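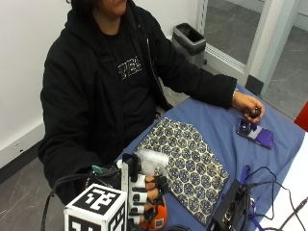
October, late, kitchen

Back from the parking meeting. Feet hurt. Writing fast before I lose it.

Went in thinking half an hour, tops. Started at 6, got out a bit past 9. Council chambers too warm again, the door wedged open with a chair. Could hear the street sweeper go by every so often, which felt pointed.

So the plan. Meters on Calell Street from the bridge up to the old bank, plus the lot behind the library goes to permits during the day. First 11 minutes free. Why 11?? Somebody asked and the consultant said it tested well. Tested on who. She moved to the next slide.

Mrs. Kang from the shoe repair got up first. Said her customers come in, drop off, chat, go. Chat is the part that takes time. She's not wrong, I've never been out of there in under 20. People clapped and the chair asked us not to.

Then the guy from Rivik Hardware, who I expected to be against it and he was for it. Says his own spots are full by breakfast with people who work at the county building and leave the car all day. Made me rethink a little. Wrote on my agenda "county lot???" and underlined it. Has anyone asked the county to open theirs. Need to find out.

Gyu-bin Yoo spoke around the middle. Good, calm. Had the old traffic count with him and pointed out it was done in summer, when the school is out, so the numbers for Calell and Vinov Avenue can't be right for now. Deputy manager said staff would "take that back." Wrote that down too. Take it back where.

I was going to speak. Had my card filled in and everything. Put the wrong item number on it, so they called me during the sewer bond, and I stood there like a lamp post and said sorry, wrong one. Sat down. By the time parking public comment closed I'd lost my nerve to ask. Stupid. Will send it as a letter instead, they have to enter letters in the record.

What I wanted to say:
- side streets. If Calell gets meters everyone parks on ours. It's already tight by the church.
- evening hours. Draft says enforcment till 9, the restaurants will hate it
- the library lot. Story time parents with strollers, where do they go

No vote tonight. They pushed it 3 weeks and want a revised map. Two of the council looked ready to vote yes right then, one was clearly no, rest I can't read.

Walked home with Gyu-bin as far as Vinov. He thinks they'll drop the library part and keep the meters. I think he's probly right. He's going to ask for a new count, wants me to sign. Said yes.

Forgot to eat. Toast. Also forgot to move the bins out, doing that now.

Tomorrow: letter, call county about the lot, return Mom's casserole dish.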